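3.2 Keeping the Proltby cell in working order

We have given this part of the paper rather more room than is usual, and we hope the reader will bear with us. When we began work on the kitchen cell at Proltby we leaned heavily on the papers of other groups, and while we learned a great deal from them about control and learning, we found very little about how anybody kept the table, the cables and the props in a fit state from one morning to the next. The notes below cover the 14 weeks up to January 30, 2018, during which the cell was run on 110 sessions, always with the same arm and the same table.

The arm is started from the Bogdan control program, and its log is kept in Flornano, a plain record book on the lab server where each session has a page. Before anything is moved, the operator brings the arm to its rest position, tries each joint slowly through a small angle, and opens and closes the gripper with nothing between the fingers. Only then are the props put out. The whole business takes a few minutes, and we came to enjoy it (a cup of tea helps a good deal).
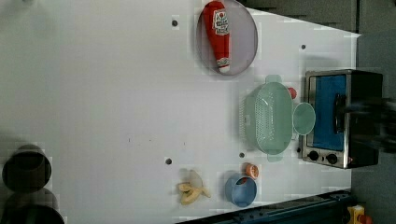 Our layout rules grew up bit by bit, and they are looser than a reader from a factory might expect. We do not tape outlines to the table, as we wanted the arm to meet small differences from session to session, but certain pairings are held steady. The ketchup bottle starts on the round plate, lying across it as in Figure 3a, and the green colander goes in front of the toaster oven with the smaller fruit and the blue bowl kept well to one side. If an operator changes a pairing, it is written on the session page in Flornano, with a word or two on why. The soft props are handled a great deal and are looked over at the end of each week for loose stitching and labels that have begun to lift.

The table itself needs little. We wipe it down with a damp cloth and let it dry before the cameras are checked, as a smear under strong light can upset the segmentation quite badly. Marks that will not come off are left alone and noted. The holes in the top are never covered, and no prop is left standing over one at the start of a session, a rule we adopted after a small cup tipped in an early trial and spoiled a whole afternoon's recordings. The arm is parked clear of the props for the reference picture, so that the table can be seen as it is in Figure 3b, with the plate, oven, colander and fruit all in plain sight.

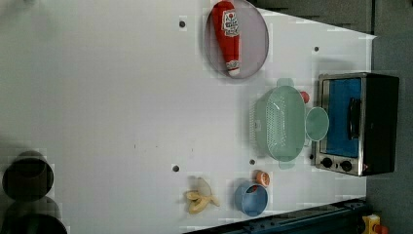 3.3 Cables, fingers and the wrist

Most of our stoppages, and we had our share, came from the cabling near the hand. The gripper was first fitted with its lead pulled fairly tight along the wrist, in the belief that a tidy lead would be a safe one, and this served us poorly whenever the last joint turned far. We lost two leads in this way. The present arrangement leaves more slack at the hand and holds the lead further back, and it has needed only small adjustments. 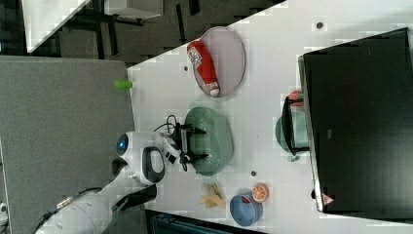
Checking the slack is now part of every session, and we do it with the arm in a working pose, since a lead that looks comfortable at rest may be a good deal less so when the hand is low. The operator brings the gripper down over a dish, fingers open, and looks at the lead from the side and from above. In Figure 3c the cable goes up and over the top of the gripper before it trails back towards the wrist, and that is the path we look for. If the loop leans towards the fingers, the clips are undone, the lead is turned a little and the clips are closed again. A strap that has slipped is put right at the same time. We then repeat the pose at 4 places on the table, with the speed turned well down.

Fingers are wiped after each session and their screws tried by hand once a week. We were slow to learn that a gripper can feel perfectly firm and yet close a little off centre, so a light test grasp on a plastic plate was added to the weekly list. The sleeve over the cables is also felt along its length for stiff or flattened places. Figure 3d gives a good view of the clips at the hand and of the thick sleeve curving away from it.

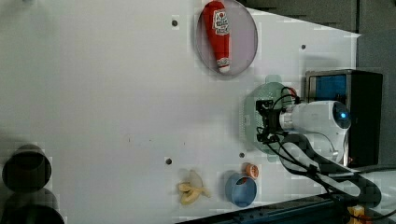 3.4 Putting the cell back after a fault

When the arm stops of its own accord, the operator leaves everything where it lies and copies the last lines from Bogdan into the session page before touching a prop. The arm is then backed away by hand guiding, upwards first, and the lead is looked at before power is given to the gripper again. If the fault comes back within the same session, we stop for the day and go through the full Grikadano checklist, which we drew up for this cell and have since shortened twice. Recordings made between the first fault and the end of the session are kept, but they are marked and play no part in the results of Section 4.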